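Wet bench notebook, January, second half

Skerkent water samples, continued from the page with the tea on it.

09.40. Took the cover off the old balance. It has drifted again. The check weight came up light on the first go and heavy on the second, so at least it is being fair. Moved it away from the window, let it sit for the length of a coffee, tried again and got the same reading three times running. Leaving it where it is. Please do not move it back because it "looks better" by the window. It does look better by the window.

10.15. Started on the Skerkent bottles. The labels were written outdoors, in gloves, by someone in a hurry, and bottle 6 could equally be bottle b. There is no bottle b on the sheet. There is also no bottle a, so I am calling it 6 and initialling the decision.

Filtered the lot through the fine papers. The upstream ones went through like tap water. The ones from below the Kalniņš culvert took most of the morning and left a brown skin on the paper that smelled of pond. Kept the papers, folded, in the drying cupboard, top shelf, left. The lower shelf is somebody's boots.

11.50. Conductivity. Rinsed the probe between bottles, which I mention only because the last entry in this book suggests it has been optional. Upstream bottle: 457. Below the culvert: 948. Units are microsiemens per centimetre, as they have always been, whatever the Skisto spreadsheet says at the top of column F. I have corrected column F twice now. It gets uncorrected. I suspect the template.

Twice the reading over such a short stretch is more than I'd expect from a bit of mud. Road salt is the obvious guess, given the weather and the state of the gritting on the hill. Chloride will settle it. If the chloride comes out low I shall have to think, and I had plans for the afternoon.

12.30. Lunch. Radiator off again.

13.20. Chloride titration, silver nitrate, chromate indicator. The end point is described in the method as "the first permanent reddish-brown tinge", a phrase written by someone with a north-facing window and excellent eyes. Under our tubes everything has a reddish-brown tinge, including me. Put a sheet of white paper under the flask and a finished one next to it for comparison, and that helped a great deal. Overshot the first, threw it out, did it again slowly. 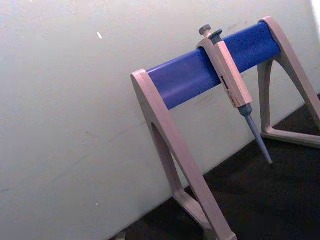
Upstream blank behaved. The culvert bottle drank silver nitrate as if it was being paid to, so salt it is, or mostly salt. Will work up the proper figures once the second set is done, and I'm not writing a number here that somebody will then quote.

14.45. Ran out of indicator. The Cokari order has been "with dispatch" since before the holidays. Found an older bottle at the back of the cupboard, date worn off, colour plausible. Tested it against a known standard and it agreed, so it has been let back in.

15.30. Silver waste into the brown bottle, NOT the sink. The brown bottle is nearly full and wants collecting.

To do:
Second set of chlorides, culvert bottles first while I'm still patient.
Ask for another sample from just above the culvert, label in pencil, legible.
Chase Cokari.
Column F.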